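Bachelorette weekend in Planum, lake house or downtown?
Forum: Party Trips and Group Weekends

maidofdishonor
Hi all! Long time reader, first time having to organize one of these things myself, so please be gentle. My cousin is getting married at the end of the summer and I've got the bachelorette. We're looking at May and the bride has picked Planum because she went there as a kid and has been talking about the lake ever since.

There are 9 of us and we go from 23 to, well, her mother. Three nights. I've got two options on hold and I have to let one go by tomorrow night.

Option A is a big house out at Endo, on the quiet side of the lake. Hot tub, dock, huge kitchen, 34 minutes by car from the bars. Option B is two apartments downtown on the same floor of the same building, walking distance to everything, but no yard and a strict quiet rule after 10.

Lake house is cheaper per head even with the cleaning fee. What would you do?

tinsel_and_tequila
Downtown, no contest. I did Endo two years ago and we spent the whole weekend talking about rides. Somebody always wants to go home at 11 and somebody always wants to stay till close, and with that drive between you and your bed you can't split up without it turning into a whole negotiation. Downtown the early birds just walk home. We had a blast but I would never stay out there again unless the plan was to not go out at all.

gravelpit77
Gonna disagree with that. We had the guys out at Endo for my brother's bachelor party last fall and it was the best weekend any of us has had in years. One night out, two nights in. Booked a van both ways for the night out and everybody knew it left at 1, no arguing. The rest of the time it was grilling, cards and falling off the dock. With a mother along I'd think the house is the obvious pick??

tinsel_and_tequila
One night out on a three night trip is a fishing weekend lol

gravelpit77
And what's wrong with a fishing weekend

maidofdishonor
Ha, ok. I should have said, the bride wants one proper big night with the sashes and the dancing and all of it. The other nights are up to me. She did mention a cooking class thing or having someone come in and do cocktails, which is why I keep coming back to the kitchen in option A. It has one of those islands you could land a plane on.
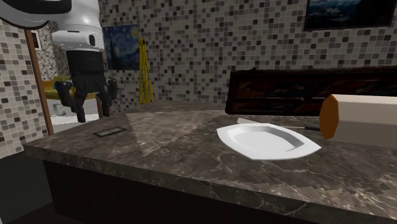

Dark marble island, pale veins

I can see everybody lined up along a counter like that with a drink in hand while somebody shows us how to make pasta. Or am I dreaming and we'll all be too hungover to hold a fork?

spf_fifty
Not dreaming! We did the pasta thing on my sister's and it was the part people still bring up. Book it for late afternoon on the second day, never the morning. Ours was at 11 a.m. and two of the girls lay on the couch the whole time (they did eat, though). And ask whether they bring their own pans, because rental kitchens look gorgeous and then you open the drawer and it's one dull knife and a melon baller.

Also marble and red wine, please be careful. We paid for a stain on ours. Bring trays or a cheap tablecloth and put it down before the first bottle gets opened.

lakerat
I live out that way. Couple of things the listings won't mention. The water is freezing in May, so the dock is for sitting on. And the road into Endo has no lights at all, so whoever is driving at night needs to be somebody who's fine with that and hasn't had a drop. The van companies will come out but you want to book well ahead, it's prom season.

For your big night, start with dinner at Konstantinidis. They'll do a long table in the back for a group and they don't blink at sashes. Go for the lamb. Then Zirnent is a short walk up the hill for dancing.

tinsel_and_tequila
Zirnent is overpriced now. Cover was $39 when we went and we still stood in line.

lakerat
That's the door price on a holiday weekend. If you email them with your group size they'll put you on the list and it's a lot less. I've been plenty of times and never paid that.

tinsel_and_tequila
Well we emailed and got no answer, so maybe call.

maidofdishonor
Will call! Konstantinidis sounds perfect, the bride's mother will be thrilled about the lamb. Does anyone know what the van runs for a group this size? That's the bit that could wreck my budget.

gravelpit77
Depends on the hour. Whatever they quote you, ask if the tip is in it already, ours was and we nearly tipped twice. And get the pickup spot in writing. There are two corners people call "the square" and we had half the guys on the wrong one.

spf_fifty
For budget in general, put one person in charge of a shared pot and have everybody pay in before you leave home. Ours came to $952 for groceries, drinks and the pasta lady and there was not one awkward conversation all weekend. Compare that to my college roommate's, where people are still requesting four bucks for ice.

tinsel_and_tequila
Ok that I agree with 100%.

I still say downtown but if it's really one big night and the rest is pasta and hot tub then fine, I get it. Just don't let anybody talk you into a second night out from Endo. That's where it all falls apart.

maidofdishonor
Update, I let the apartments go about an hour ago, so lake house it is! The owner confirmed the kitchen has pots but was a bit vague on knives, so I'm packing my own. Van quote is coming in the morning. Next problem is who sleeps in the bunk room, and I have a feeling it's me.

lakerat
Bring a sweater for the dock. And bug spray, the good kind.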